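From: Jarosław Walczak
To: trondovska-fans list
Subject: Re: The Lis baby and what goes on the page

> Does anyone object if I add the youngest daughter to the family section?
> Statari ran her name on Sunday along with a birth weight, and it has been
> copied by four other sites since. I think we look out of date without it.
> Also, is the mother's net worth still blank on purpose?

I object a little, in my usual way, which is to say at length and after dinner.

The Statari piece has 2172 words, and I read every one of them so you wouldn't have to. The name comes from "a source close to the family." The four other sites cite Statari. One of them then gets cited by Statari, in the update at the bottom, as confirmation. I admire the plumbing.

What we do have is Trondovska herself, in the Nastdale radio interview in May, saying she has three kids and that the youngest "sleeps like a landlord." No name, no date. I'd put in exactly that and leave the rest until she or her husband says it out loud. The older two are fine as they stand, because both parents have used their names in public for years. 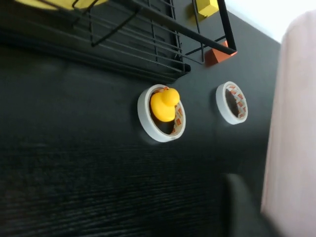 Duck, with tape. My table, this evening.

On the net worth: yes, blank on purpose. I've seen her valued at 700 thousand and at up to 4 million in the same week, by sites that spell her husband's name Liss. If anyone has a real figure from a real document, send it and I'll happily eat my words.

Two smaller things. The page still says she left the hospital drama after season two, but she is in the first episode of season three, on a gurney, with a line. And would whoever keeps changing her height please pick a height. She has grown an inch since winter, and at her age I would like to know how.

The old family section is in message 3053 in the archive if you want to compare. I'll make the edit tomorrow night unless somebody shouts.

Jarosław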